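Início | Arquivo | Bancada | Sobre | Contacto

Comparar pads de garra: Dodden contra Friesen, com o mesmo controlador

Em maio voltei a pegar no assunto dos pads. Quem acompanha o blog sabe que tenho andado com garras paralelas manuais, acionadas pelo punho, e que o controlador Taltov lê a abertura por um encoder no eixo central. O problema que ficou em aberto da última vez era a repetibilidade da leitura com objetos leves: a garra fecha, o encoder estabiliza, e o valor registado deriva quando se mantém a força durante mais tempo.

A primeira hipótese era folga nos pinos. Desmontei a articulação, medi, voltei a montar. A folga existe, mas é constante e sai na calibração. A segunda hipótese era o próprio pad. Um elastómero comprimido relaxa, e se o firmware converte abertura em largura do objeto sem modelo de relaxação, a largura «encolhe» ao longo da preensão. Foi essa que decidi testar.

Usei 2 conjuntos de pads. Os Dodden são mais duros e recuperam depressa. Os Friesen são mais macios, agarram melhor superfícies curvas e têm, segundo as minhas medições, uma relaxação muito mais longa. O punho, o cabo e o firmware foram os mesmos em todas as séries. O registo foi feito no Ultasik, que continua a ter uma interface lamentável mas não perde amostras.

O protocolo foi simples. Fechar até contacto, manter 7 segundos, abrir, afastar, repetir. Fiz 80 ciclos por conjunto, divididos entre objetos rígidos e objetos de parede fina. A taxa de amostragem ficou fixa. Cada série começou com a garra totalmente aberta e um zero novo, coisa que na bancada anterior eu fazia só no início da sessão e que me estragou os dados de uma tarde inteira.
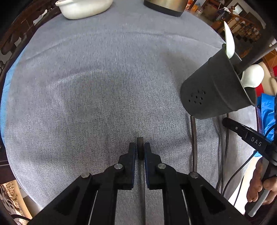
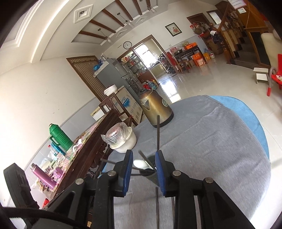

A escolha dos objetos pesa mais no resultado do que eu admitia. Numa bancada de laboratório tende-se a usar cilindros maquinados, que são ótimos para calibrar e péssimos para prever o comportamento em uso. Com utensílios de cozinha aparecem logo os casos difíceis. O copo verde-escuro com o utensílio branco lá dentro é um deles: convém definir antes da série se o alvo é o copo ou o que está dentro, porque as aproximações são diferentes e não se podem juntar na mesma estatística. A espátula e a concha no suporte de metal perfurado levantam outra questão, a do acesso entre objetos vizinhos. O pano também conta. Em mesa nua, um objeto leve desliza até centrar entre os pads; sobre tecido, o atrito atrasa esse movimento e o primeiro contacto é quase sempre assimétrico.

Quanto aos números, os ficheiros completos têm quase 3.000 linhas por conjunto depois de descartar as transições, e não os vou reproduzir. O que interessa é o seguinte. Com os Dodden, a deriva durante a preensão fica dentro do ruído do encoder nos objetos rígidos e só se distingue nos de parede fina, onde parte do efeito é deformação do próprio objeto. Com os Friesen, a deriva é visível em todos os casos, tem sempre o mesmo sinal e ajusta-se bem a uma exponencial simples. Isto é boa notícia: um erro sistemático com forma conhecida corrige-se no firmware.

Implementei a correção no Taltov com uma constante de tempo fixa, obtida nos objetos rígidos. Nos cilindros de calibração a deriva residual desaparece. Nos objetos de parede fina a correção exagera um pouco, o que faz sentido, dado que a força efetiva é menor e o pad comprime menos. A solução correta seria escalar a amplitude pela força estimada, mas este punho não tem sensor de força e a corrente do motor não serve de substituto pela razão óbvia de não haver motor.

O Carter Desjardins sugeriu-me por mensagem que usasse a velocidade de fecho nos últimos milímetros como indicador da rigidez do contacto. Experimentei com os dados já gravados. Separa razoavelmente os rígidos dos restantes, mas depende demasiado da mão de quem opera.

Por agora fico com os Friesen para uso geral e com os Dodden para tudo o que exija medir largura. A troca é feita com um parafuso por pad e obriga a refazer o zero. Falta testar o efeito da temperatura, que nos Friesen suspeito ser relevante, e repetir as séries com um segundo punho para excluir alguma particularidade deste.

Partilhas: 7 | Comentários: 2

rui_mec
A constante de tempo muda com a idade do pad? Tive uns parecidos que endureceram bastante ao fim de uns meses.

Marta L.
Podes publicar o ajuste da exponencial, mesmo sem os dados em bruto? Uso o mesmo controlador e queria comparar com pads de silicone.

Artigo anterior | Artigo seguinte | Voltar ao topo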